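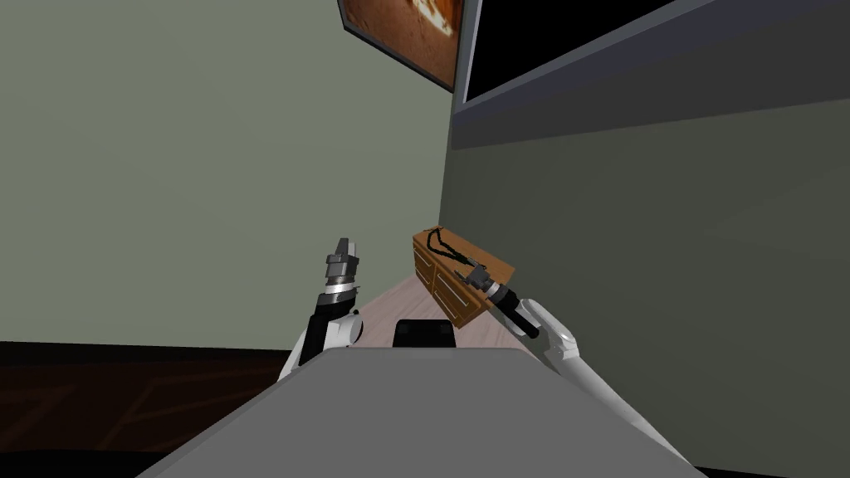 Right gripper at the front corner of the dresser, simulated room.

Hi Friederike,

You asked for something less stiff than the last report, so I'm writing this one the way I'd tell you over coffee. It covers the work up to the end of March on the good practice rules for two-armed home robots, the part Vachon is paying for.

The short version is that the rule book has a second draft, the simulated rooms are in decent shape, and we're behind on the real apartment at Grudow (more on that further down, it's mostly a lease thing).

The first draft had a rule that said "approach furniture with care." Kidus printed it out and wrote "meaning what???" across it in red, and he was right! You can't check a robot against that. So we've spent most of this period turning soft sentences into ones you can test. The furniture rule now says that a gripper has to slow down before it comes within 500 millimeters of any fixed surface, and that it must hold still before the fingers close on anything. Two people can read the log of a run and agree on whether it passed, which is all I ever wanted from it.

The dresser room has been our main test case. There's a thin black cord lying in a loop on top of the dresser, and cords are miserable things to write rules for. They have no proper front or back, the ends go wherever they like, and a robot that pulls on one doesn't know what's at the other end. Niloufar wrote the cord section and it's my favorite part of the draft. She wants the robot to treat every cord as attached to something until it has been shown otherwise, with a gentle lift first and a full stop if there's any resistance. I was worried that would make everything painfully slow, but I've come around to it.
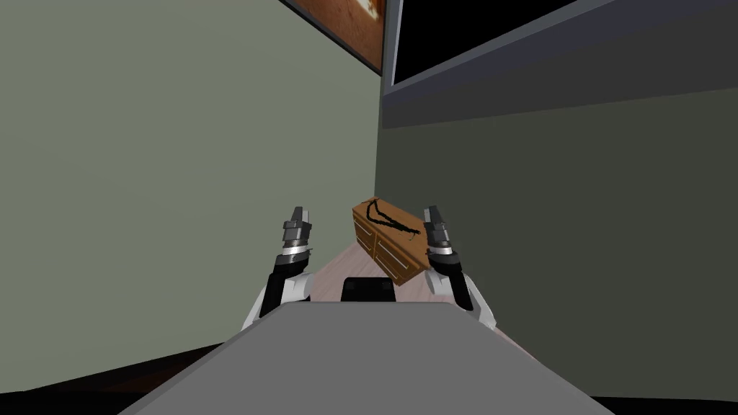

We also settled the long argument about starting positions. Every run now has to begin with both grippers open and empty, clear of the furniture, and the operator has to log that before the first command goes out. Heather pushed hard for this. Her point was that if you don't pin down the start, you can't compare one lab's numbers with another's, and the whole reason Vonivmont agreed to try our rules is so that their results and ours can sit in the same table.

One rule we threw out - the one about keeping both arms in view of the head camera at all times. It sounded sensible in the meeting and then it failed perfectly good runs for silly reasons, like an elbow dipping behind the body. It's been replaced with a plainer one about the fingers only.

On numbers: we budgeted for 800 simulated runs under the new draft and we've done 500. The rest should go quickly now that Kaso (our logging tool, I think I've bored you with it before) writes the pass or fail line by itself. I don't want to quote you a pass rate yet. We changed the wording of the cord section partway through, so the early runs need scoring again.

As for Grudow, the landlord wants 3 extra pages of insurance paperwork before anything with a motor goes into the apartment. Lotte has it in hand. I'd like to move 2 weeks of her time from the writing budget to cover this, if that's okay with you. It doesn't change the total.

Things I still need from your side: a yes or no on Lotte's hours, and a name at Vachon who can read the operator chapter with fresh eyes. Somebody who has never run a robot would be great, and they can be as rude as Kidus.

Draft two is in the shared folder. Skip the glossary for now, it's a mess.

Talk soon!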